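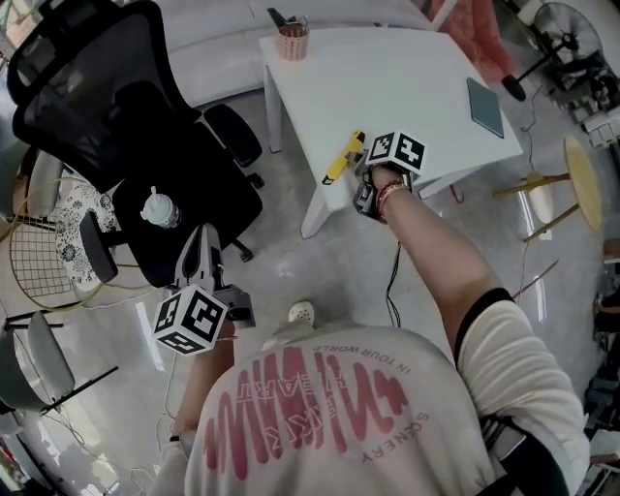 Friday, second block, Whitfield room. Handheld grippers, one operator, tabletop task.

Prokex wants 3000 episodes by the end of March and I still don't see what the number is based on. We trained on the first 200 and the policy reached for the right spot and then closed early, over and over. More of the same will give us a model that closes early with confidence.

Things I don't trust yet:

- Cube tracking when a wrist rolls inward. The Darnent script fills the gaps by interpolation and doesn't flag them. I'd take a dropped episode over a made-up one.
- Left/right timing. The right gripper is on a cable and the logs still drift – 6 frames at worst in the morning block.
- "Variety." Moving the pencil cup a hand's width is not a new layout, whatever the sheet says. Same table, same chairs, same gray floor.
- Utility knife at the table edge. If it's an object in the task, put it on the object list. If not, it goes in a drawer before the next block.

Threw out 12 episodes after replay. Most had a jaw reading stuck at one value while the hand was plainly moving.

Brurnirico say their filter would have caught those. Maybe. I asked for the false reject rate and got a slide.

Next: rerun sync check with the cable swapped, then retrain on the cleaned set before anyone records more.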